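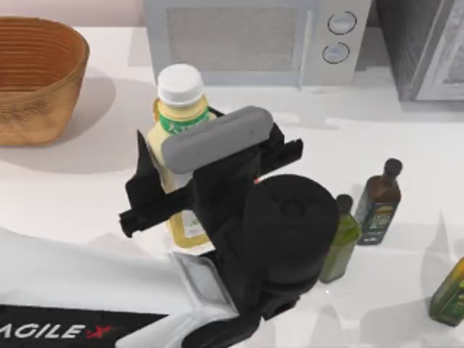 第2章 公開日の登録と変更

本章では、配給管理システム「Venier」において、劇場公開作品の公開日を登録し、変更する手順を説明します。操作には配給担当者の権限が必要です。

2.1 公開日を登録する

1. メインメニューから「作品管理」を開き、対象の作品を選択します。
2. 「公開日程」タブで「新規登録」を押します。
3. 公開地域と公開区分(一般公開、先行上映、特別上映)を指定します。
4. 公開日を入力し、「仮登録」を押します。
5. 内容を確認のうえ「確定」を押します。確定した日程は、契約劇場の編成画面に反映されます。

注記:一度に登録できる劇場数は500館までです。これを超える場合は、地域ごとに分割してください。

2.2 公開日を変更する

1. 「公開日程」タブで該当の日程を選択し、「変更申請」を押します。
2. 新しい公開日と変更理由を入力します。
3. 競合作品の一覧が表示されます。同日に他社の大作が登録されている場合は、スクリーン配分の見込みを確認してください。
4. 「承認依頼」を押します。承認者には通知が送信されます。

注意:公開日まで30日を切った作品は、画面上で変更を申請できません。編成窓口(Jultport事務所)に書面で届け出てください。受付は午前11時からです。

注意:前売券の販売を開始した作品では、日程の確定前に払戻しの設定を完了してください。設定方法は「前売券の管理」の章を参照してください。

2.3 変更履歴を確認する

「履歴」を押すと、申請者、承認者および変更前後の日付が表示されます。履歴は削除できません。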